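16 October 2020

Vanity bay, workshop, Skirkstead

Picking up from the June pages, where the old top cracked at the drain hole and we stopped. The new one is in. It's the one-piece molded white top with the basin built in, from Bárány, and it sits on the same light gray cabinet as before. I kept the cabinet because the doors had only just been rehung and I didn't want to do that again.

Setting the top. Dry fit first. It rocked front to back on the cabinet, not a lot, but enough to feel with a hand on each corner. Two plastic shims under the rear rail took it out. I marked their place in pencil, lifted the top off, ran a bead of clear silicone along the cabinet edges and put it back down with Ihor on the other end. He is taller than me, so his side landed first and smeared the bead a little. Wiped it with a rag and left it. If anybody takes this top off later, the shims are glued to the rail now and will come up with the bead.

Level after setting: good left to right, and a hair toward the front, where I wanted it. Water that gets on the back ledge should end up in the basin and stay off the wall.

Wall joint. There is a narrow gap between the back edge and the wall, wider at the left because the wall bows. I caulked it in two passes. First pass shrank overnight, second pass filled it. Beige wall, white caulk, so the line shows. Ihor Antoniuk thinks we should have used almond. Maybe. I had white open.

Faucet. Reused the chrome two-handle one from the old top. New washers under both handles. The left handle was stiff when I took it apart and had grit in it, so I cleaned the stem and put a thin film of plumber's grease on it. The right one was fine. Hand tight on the mounting nuts plus a quarter turn, no more, as this top is thinner at the faucet holes than the old one was. The old one had a wooden block behind it, so you could lean on the wrench. Don't do that here.

Drain. Plumber's putty under the flange, tightened from below, squeezed-out putty cut away with a plastic scraper. Filled the basin to just under the rim and left it for 148 minutes (I was going to do two hours and got held up on the phone). Dry paper towel under the trap, still dry at the end. Pulled the plug and watched the joints while it emptied. Nothing at the slip nuts. I will run the same check again once the silicone has had a few days.

Doors and knobs. The right door had dropped, and its knob with it. Hinge screws were loose in their holes. Packed the holes with toothpicks and wood glue, waited, drove the same screws back in. It closes without rubbing now. The small round knobs are staying. We talked about bar pulls, but that means filling the old holes and painting both doors, and there are other things to spend the paint on.

Baseboard. Black, same as the rest of the room. There was a scuff low down from moving the cabinet in. Touched it up from the can on the bottom shelf, the one with 2942 written on the lid in marker. Stir that can well before using it, the solids had gone to the bottom and the first brushful came out gray.

Things on the counter. We went through the whole box from Dramley and tried to settle what lives out and what goes in the cabinet. The trouble before was that everything ended up around the faucet and you couldn't wipe behind it. Rules for now:

Soap on the right. It's the black dispenser with the silver pump, and it's where most of us reach with a wet hand. When it was on the left people dripped across the whole front edge.

Small jar near the front on the right, a bit in front of the dispenser. The one with the pale lid and orange band. It's light and gets knocked, so if it falls in the basin more than once or twice it goes in the cabinet.

Blue container in the back left corner, close to the wall. It's out of the way there and there's no reason to reach past it for anything.

Small white bottle, the one with the red and blue label. This has been moved around all week. On the counter in front of the blue container it was in the way of the left handle. In the cabinet it got lost behind the spare trap parts. Current answer is to stand it on top of the blue one, which takes no extra counter at all.
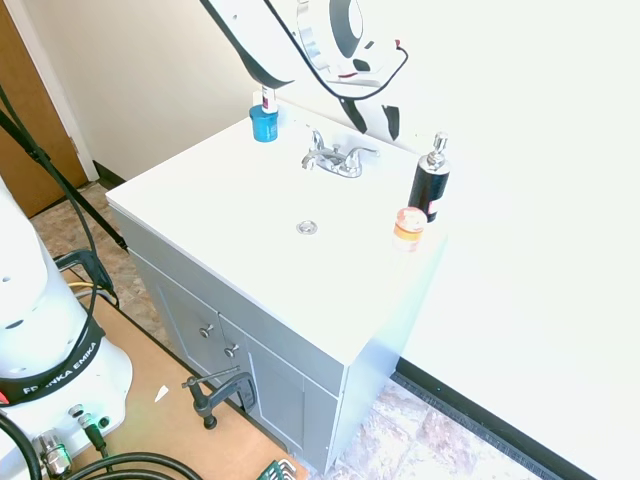
The weak point with stacking is the cleaning. To wipe the corner you have to take the bottle off, then the container, then put both back, and people will just go around them. I wiped around them myself on the second day without thinking. So the corner gets done properly once a week, everything off, and whoever does it writes their initials on the card inside the left door.

The other worry is height. A bottle up there has farther to fall, and the top is new. I tipped an empty one off the stack by hand a few times to see where it went. Mostly it rolled along the back ledge and stopped at the faucet base. Once it went into the basin and made a lot of noise but left no mark that I could find with a fingernail.

Cleaning the surface itself. The sheet that came with the top says no abrasive powder and no scrub pads. I tried three things on the offcut: dish soap and a soft cloth, a baking soda paste, and wet paper, 800 grit. Soap does nearly everything. The paste took off a pencil line that soap left behind and didn't dull the finish as far as I can tell under the lamp. The paper took off the line too and left a flat patch you can see from the door. I then tried the 200 on the back of the same piece, just to know how bad it gets, and it gets bad. Offcut is in the drawer with the patches circled. Please keep it, it's useful for showing people.

The chrome spots if you leave water on it. Dry cloth after use, same cloth for the drain ring. A drop of vinegar in water takes the spots off but rinse it right away and keep it off the caulk.

Lighting. The right side of the cabinet comes up so bright that it's hard to tell it from the wall, and I missed a run of primer down the side panel because of it. Found it by feel. Sanded and recoated. When painting in that corner, turn the overhead off and use the hand lamp held low.

Left to do:

Second drain check.
Trim the caulk at the left end, there's a lump.
Felt dots for the insides of both doors, they bang.
Ask Gitville if they still have the matching side splash. If it's more than the top cost, forget it.
Card and pencil for inside the left door. The pencil needs a string or it will walk.

Ihor has the key to the parts cabinet until I'm back. The leftover putty is in there in a zip bag, good for one more drain.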